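How to fold a letter sheet so it becomes its own envelope

My grandmother never bought envelopes. She wrote on one side of the paper, folded it, closed it with a bit of glue and put the stamp on the back. I learned this way of folding from her, and later my colleague Derek Lambert asked me to write it down for our paper craft page, Antal.

What you need

One sheet of coloured paper, A4 or letter size. I like lavender or another light colour, so the address is easy to read. The paper should be a little heavier than printer paper, but 70 gsm also works if you are gentle.
A ruler and a pencil.
A bone folder, or the back of a teaspoon.
A glue stick.

Step 1. Prepare your place

Choose a flat and hard surface. A tablecloth is not good, the crease will be soft. Tiles or a cutting mat with lines are very practical, because you can put the edge of the paper along a line and see at once if it is straight. Lay the sheet down and lift the upper edge towards you. Do not press yet.
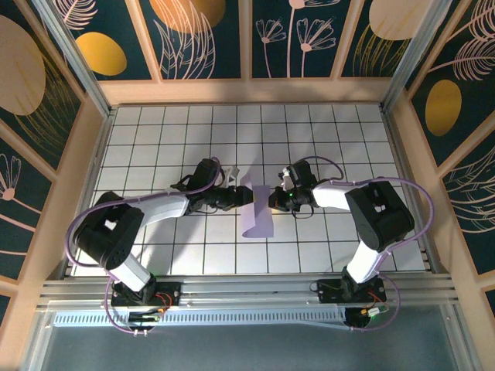 Step 2. Make the centre crease

Bring the upper edge to the lower edge. Check both corners before you press. When they meet, hold them with one hand and press from the middle of the fold to the outside, first left, then right. Open the sheet again. You now have a light line across the centre, and this line will be your guide for everything else.

Step 3. Fold the sides

Turn the sheet so the crease runs up and down. From each side measure 2 cm and make a small mark. Fold both margins in and press them well. These will be the glue flaps.

Step 4. Let the paper stand

Now fold again along the centre crease and stand the sheet up on its short edge. Pinch the two layers together at the bottom, in the middle, and let the upper part go free. A corner may curl outward. In light paper it is normal and you can roll it back softly over your finger.
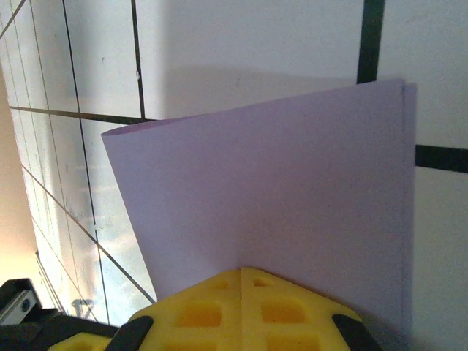
Winnipeg, August

I add some answers here, as several readers wrote to me about step 4.

Enikő Pálfi asked if the two edges must match exactly. They don't have to. If one layer is a little behind the other, it is easier to open the letter later. More than 6 mm I would correct.

Kenneth Menzies has trouble with the glue flaps, his paper tears there. Please try to fold along the grain of the paper. Bend the sheet lightly in both directions, and the direction with less resistance is the right one.

To finish, lay the folded sheet flat, put glue only on the flaps and press for a minute under a heavy book. Write the address when the glue is dry.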